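3.2 Textile handling and storage in the sampled households

The second part of the study looked at where bed linen and clothing were kept between washing and use. Earlier work on household textiles has mostly dealt with buying and disposal. The time in between, when an item is clean but not yet put away, has received less attention, although it takes up a fair share of the life of most sheets, covers and children's clothes.

Respondents were drawn from two housing areas, Roltberg and Risitz. Roltberg consists mainly of flats built with fitted cupboards in the hall. Risitz is older and its dwellings have little built-in storage, so residents depend on wardrobes, chests and shelves they have bought themselves. A postal questionnaire was sent to 1,000 addresses in November and 300 usable replies were received. From these, 100 households agreed to keep a laundry diary for the length of the study. Diary keepers were asked to note each wash load, the place where it was folded, and the time at which the last item from it reached its permanent place.

The diary did not define folding. Some households counted an item as folded once it had been laid flat and doubled over, while others used the word only for items squared up and added to a stack. We accepted either meaning and recorded which one applied. Items that were hung straight from the line were entered separately and are not discussed in this section. Handling by the edge, as opposed to the middle of the cloth, is treated as a separate variable in Section 3.4.
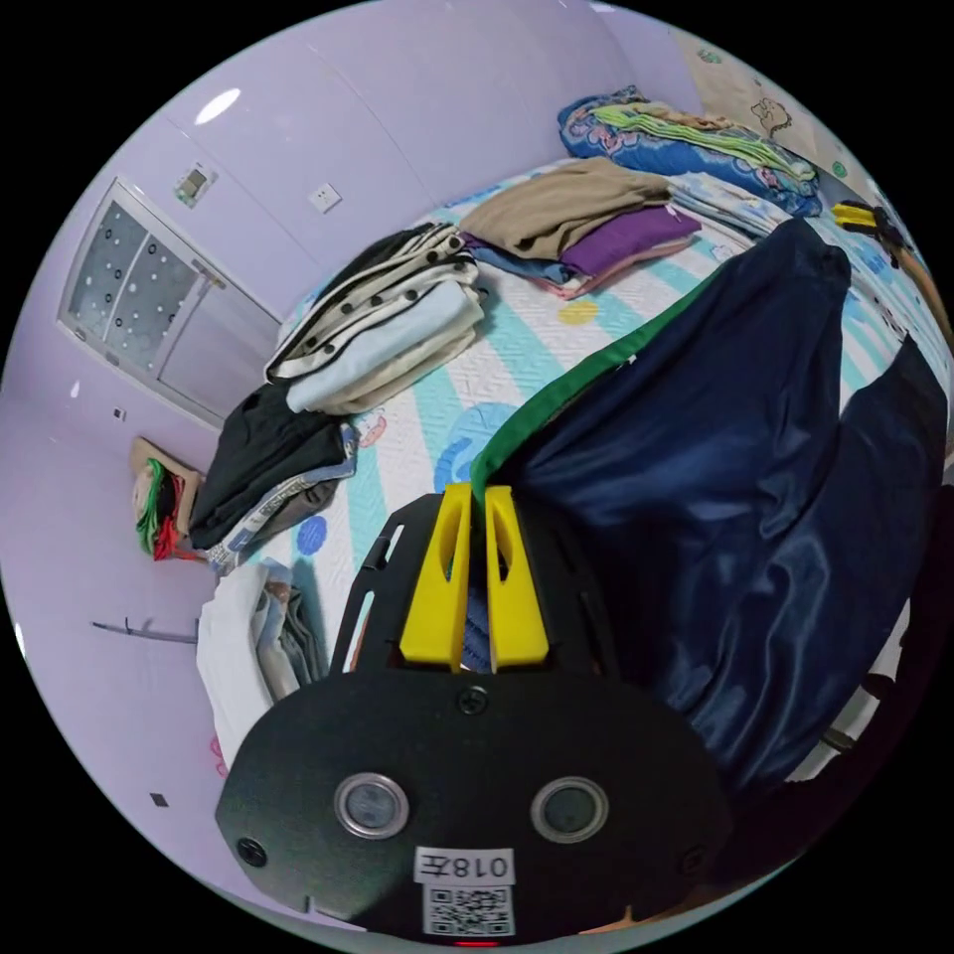
Figure 4. Fabric held at the edge between two yellow fingers.

The bed was the most common folding surface in both areas. In Roltberg it was followed by the dining table, and in Risitz by the sofa. Ironing boards were seldom used for folding, even in homes where one stood open for most of the week. Respondents who folded on the bed gave its size and height as the main grounds, and several added that it was close to the wardrobe. Those who preferred a table complained of back pain when bending, or shared a bedroom with someone who slept during the day.

The choice of surface had a clear effect on how long clean textiles stayed out. Loads folded on a bed were usually put away before night, as the bed was needed. Loads folded on a sofa or a spare chair could remain there for several days, and in around 5 of the diaries the chair appears to have taken over from the wardrobe for everyday clothes. These households did not report a lack of cupboard space more often than the others did. When asked, they said that items in regular use were easier to find when left in view. 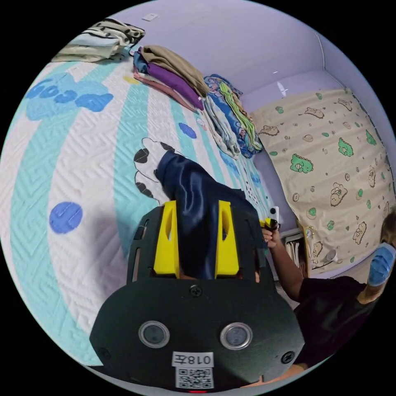
Quilted bedspreads raised a difficulty for the classification. The questionnaire followed the Quintana list of household textiles, which places them with blankets, but respondents tended to group them with decorative items such as cushion covers. They were washed less often than sheets and were rarely stored, since most households owned one per bed and kept it in place all year. A spread therefore often serves as the surface on which other textiles are sorted, with folded piles set out along the side of the bed nearest the wall, and it takes on wear that has little to do with sleeping. Spreads with a raised stitched texture and appliqué, such as a cloud shape with lettering on it, were described as slow to dry and awkward to iron. We moved all bedspreads into a group of their own before the analysis, and the tables in Section 4 follow this revised grouping.

Stacking order was recorded in the diaries only where the household volunteered it. Two habits stood out. The first was stacking by person, found mainly in homes with children, where each pile could be carried to a different room. The second was stacking by type, with towels, sheets and clothing kept apart whoever used them. Homes that stacked by type had fewer trips to the cupboard but reported more items put away in the wrong place. A mixed method was also seen, in which shared linen was sorted by type and clothing by person.

Storage furniture was coded with the scheme used in the earlier Lundden survey, with one change. That survey had a single code for open shelving. We divided it into shelves within a bedroom and shelves in a passage or hall, as the second kind was common in Risitz and held mostly towels. Plastic boxes under the bed were given the code for drawers, and suitcases used for winter bedding were entered under other storage.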